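Scurvy, limes and a very good Sunday

I have been reading about scurvy again. My sister says I bring it up at every meal now, and she has a point, but I can't help it, it is such a brilliant story! It has ships, fruit, stubborn admirals and one of the strangest wrong turns medicine ever took.

Most people know the first part. In 1747 James Lind, a naval surgeon on HMS Salisbury, took 12 sailors with scurvy and split them into pairs. One pair had cider, one had vinegar, one had sea water (poor souls), and so on, and one pair had two oranges and a lemon every day. The fruit ran out after 6 days, and by then one of the two was nearly fit for duty. You would think that settled it. The Navy didn't bring in lemon juice across the fleet until the 1790s, the year after Lind died or thereabouts, and Lind himself never quite saw what he had. He buried the trial in the middle of a very long book and went on believing that damp air had a lot to do with it.

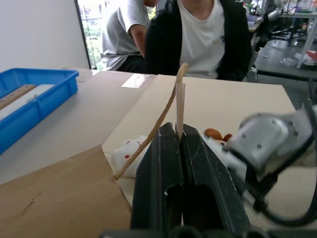
What I didn't know until this month was how the cure got lost again. In the nineteenth century the Navy swapped Mediterranean lemons for West Indian limes, which everyone supposed were just as good, being sourer. They have a good deal less vitamin C in them, and the juice was left standing in the air and pumped through copper pipes, which spoils what there is. Steamships had made voyages so much shorter that hardly anyone noticed. Then the polar expeditions set off, were away for months and months, and down the men went with scurvy, lime juice and all. So the doctors decided fruit had never been the answer and blamed bad tinned meat instead. Tinned meat!

I told all this to Peninah Khaemba, who lends me books faster than I can read them, and she pushed a battered paperback on polar medicine into my hands. It has 982 little notes at the back and I am reading every one. Up to 70 of them must be about seal meat, which does keep scurvy off if you eat it fresh and don't cook it to death.
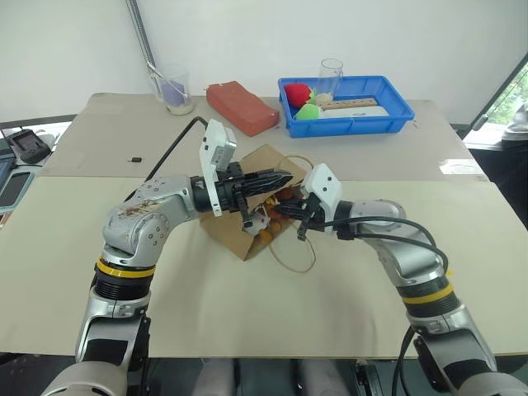 The guinea pig bit

My favourite chapter so far is about two Norwegians, Axel Holst and Theodor Frølich, who were trying to study beriberi in 1907. They wanted a small mammal to work with and chose guinea pigs, fed them on grain, and got scurvy. It was pure luck. Nearly every other animal makes its own vitamin C, so rats or dogs would have shown them nothing at all. Guinea pigs can't, and neither can we. I had two guinea pigs as a child and never once thought of them as great figures of science, though they did get through a lot of cabbage.

Anyway, that was my Sunday, feet up, with a pot of tea and a bowl of satsumas beside me. Kumudini Dewan has asked for the paperback next, so I need to get a move on. I'm up to the chapter on potatoes.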